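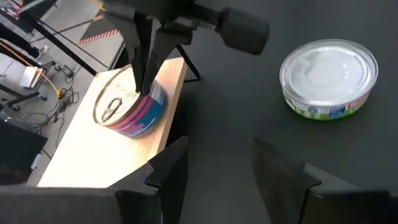

*The tuna station, from the wrist camera. Gripper on the lid, board underneath, the other tub still waiting its turn on the black table.*

23 July 2018

The Raltel open day is held in a unit on the far side of Brirnwood, past the tile warehouse and a roundabout with a fibreglass swan on it. I walked from the station, having been told it was a pleasant stroll. It is a stroll along a dual carriageway. I arrived with grit in my teeth and was handed a lanyard and a very small croissant.

I had signed up for the session called "Teach It Yourself", on the grounds that the other choice was a talk on procurement. Hajnalka Katona runs it. She gave us the safety talk at great speed (feet behind the striped tape, don't step on the yellow cable, the red button is for everybody and you will not be told off for using it) and then introduced the arm, which is called Rana. I asked whether this was after a person or a frog and was told that opinion in the building was divided.

The idea is simple enough to explain to a tired visitor. You don't write a program for Rana. You do the job with her, over and over, and the recordings are used for training afterwards. There are two ways of doing it. In the first you take hold of the arm and push it where you want it to go, with the motors slackened off so that it drifts along with you like a partner at a wedding. In the second you stand back and work a pair of handles, a system they call Wivisari, and the arm copies your movements from across the table.

We began by hand. The task was to bring the gripper down on a tin of tuna, close the fingers on it, lift it from the board and set it down on the table. I have been moving tins of tuna since childhood and expected to be good at this. On my first attempt I came in too low and shunted the tin sideways. On my second I came in beautifully and forgot to close the fingers, so Rana rose into the air with great dignity, holding nothing.

"Keep it," said Hajnalka to the woman at the laptop, and then, looking at me, "in the other folder."

The other folder, I learned, is where the failures go. It is a large folder. They don't throw these away, as somebody may want them later for teaching the machine what going wrong looks like. I was pleased to be of service.

What surprised me was how much of the teaching was about the person. Hajnalka wanted us to move at one steady pace and not to stop and think with the gripper hanging in mid-air. If you dither, the dithering is in the recording, and sooner or later the robot learns to dither too. They had a whole batch from January in which the arm paused over every object for a second or so before touching it. It took them a while to trace this to one member of staff, who had been checking his phone. She also told me off for leaning round to look at the tin from the side. Rana has a camera on her wrist and can't lean round anything, so you are meant to work from what she can see. I tried it on the monitor. From up there a tin is a silver disc with a ring pull, the fingers loom in from the bottom like a pair of cliffs, and your sense of how far away anything is goes straight out of the window.

Then the handles. I was far worse on these than by hand, which Hajnalka said was usual for the first quarter of an hour and rather less usual after that. There is no feeling in them at all. You push, the arm pushes, and the only sign that you have reached the tin is that it has stopped getting closer. A boy of nine had the turn after mine and got it first time. He then asked whether he could do the ring pull. He could not.

The target for each task is 100 good runs before they bother training on it. For the whole set, which includes the shallow tub with the clear lid and a number of other things from the same sort of cupboard, they had 2,665 on the counter when I went in. Two of mine were eventually judged fit to be added. I asked for a certificate and was given a pen.

There was a short demonstration at the end, with nobody touching anything. Rana came down over the tin, closed, lifted, carried it over and put it down, a little harder than I would have. People clapped. She did it again and missed, and the clapping was, if anything, warmer.

A few notes if you're thinking of going. Book the hands-on session early, as it fills up. Wear flat shoes, as you stand for all of it. The tea is free and the car park is not. And take the bus from the station, the one that stops by the swan.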